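Dotis Computer Swap: Your Questions

Hi, I'm Halyna, and I run the swap here in Flestberg. I get the same emails every January, so I finally wrote my answers down!

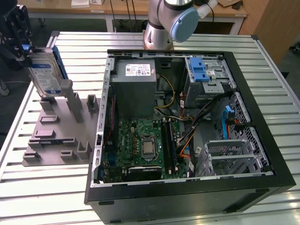
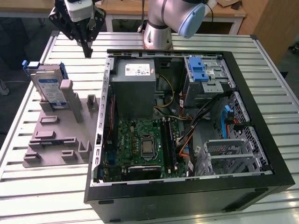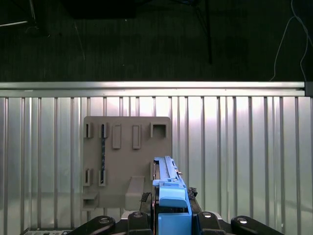
Two looks inside a black desktop tower, then a light blue plastic part up close.

What can I bring?
Desktops, laptops, screens, keyboards, cables (we never have enough cables). Please leave printers at home. I love you all, but I can't find them new owners.

Does it have to work?
Nope! Just stick a note on it saying what's wrong, as far as you know. "Makes a weird noise" is fine.

How much does it cost?
A table is 50 kroner and walking in is free. You can share a table with a friend, and plenty of people do.

What about my old files?
Copy off anything you want to keep and wipe the drive before you come. If you'd like a hand with that, write to Jarmila Skála and she'll send you her step-by-step sheet. It's 4 pages, but the type is big.

Can I sell things or is it swaps only?
Both are okay. The top price for any one item is 800 kroner, and yes, I do check.

Is there parking?
A little, behind the hall. It fills up early, so come by bus if you aren't hauling a big screen.

Can I bring my kids?
Sure, and there's a waffle table by the door. Bring cash for that one, the card reader hates me.

Last updated November 30, 2020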